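Chapter 5
Grasping Objects with Two Arms

In January, the student robotics club at Mirkell set itself a table-clearing project. Mayuree Chantharasri wrote the control program and Booker Dvorak planned the tests. Their first program treated every object as a plain block - a poor match for anything with a handle.

This chapter follows their work over 224 trials. You will learn how to choose a grasp point, how to set the finger opening and how to share a task between two arms.

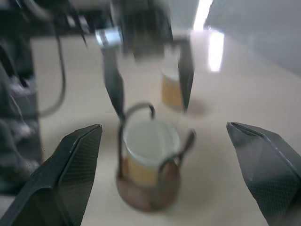
Figure 5.1 A cup in a wire holder between the open fingers of one gripper, with the other arm's gripper and a second cup behind.

Before you read on, list the places where a gripper could hold a cup with a wire handle.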